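Free entry for residents at Plenen - what's the catch?
Travel deals and days out > Local offers
21/04/2026

gullwatcher
Has anyone managed to get the free residents' ticket for the Plenen lightship? The leaflet says anyone with a local postcode gets in free until the end of the month. I've read the small print twice and I still can't see who decides what counts as local. We're just over the river, same council, different postcode. I don't want to drag two children down there to be told it's full price.

tamsin_b
We went. It is free, but only the upper deck and the galley. The engine room is on the guided tour and you pay for that. They look at a council tax bill or a driving licence at the gate.

gullwatcher
So it's free to stand on the bit you can see from the quay.

tamsin_b
A bit more than that. The lamp is worth seeing close up. But the engine room is what people go for, yes.

Ropewalk
I'd like to know about this prize draw as well. You fill in a card with your email and phone number and you might win a weekend away with Liao. I did it in November and have had a message from them every few days ever since. Has a single person on here met a winner?

Old Fender
My sister-in-law won a Liao weekend. It was two nights, breakfast included, and she had to pay her own ferry.

Ropewalk
Then I stand corrected, a bit. Still wouldn't call a weekend free if you have to buy the ferry.

Old Fender
She enjoyed it. Not everything is a swindle.

gullwatcher
Back to the ship please. Is the Vimby pass any better? It says it covers the lightship, the tramway museum and the lido, and you get "2,000 points" for signing up. Points for what, it doesn't say.

Ropewalk
I had 3,087 points when I gave up on Vimby. That bought me a hot drink at the tramway museum, and the machine was broken.

Anjana Howlader
I've had the pass since last summer and I'll defend it, up to a point. Forget the points, they're daft. The pass itself paid for itself on the third visit, and it does include the engine room tour, which the residents' ticket doesn't. You have to book a slot though, and the slots go early.

I put the whole day up on my page, and since half of you don't click links I'll paste the useful part.

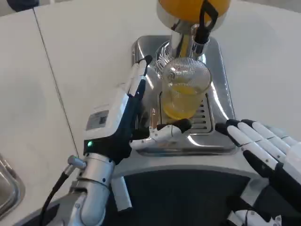 How I'd do it with the pass
1. Book the engine room for 4 pm. The school parties have gone by then.
2. Park at the station and walk. The quay car park charges by the hour and the machine won't take coins.
3. Do the tramway museum first, it shuts before the ship does.
4. Take your own food. The café on the quay is poor and the queue is worse.

gullwatcher
Thanks, that's more use than the leaflet. Is there a minimum term on the pass?

Anjana Howlader
A year, paid monthly. You can cancel early but they keep that month's money.

Ropewalk
And there it is.

tamsin_b
It's on the sign-up page in plain type, Ropewalk. I wouldn't call that hidden.

Ropewalk
Plain type, right at the bottom, under the Flistex advert. I had to scroll past a man in a waterproof coat to find it.

Old Fender
Does the residents' ticket cover grandchildren who live elsewhere? Mine are 7 and a good deal older, and the leaflet only says "household".

tamsin_b
They let my niece in and didn't ask, but I couldn't promise it. The lad on the gate was in a good mood. Under-fives are free whatever happens.

gullwatcher
I rang them. Both sides of the river count, so long as you bring a bill with the council's name on it. The woman I spoke to had to go and check, so I asked for it by email and I'm waiting for that before I go anywhere.

Old Fender
Did you ask about grandchildren?

gullwatcher
I did not, sorry. The line opens at ten.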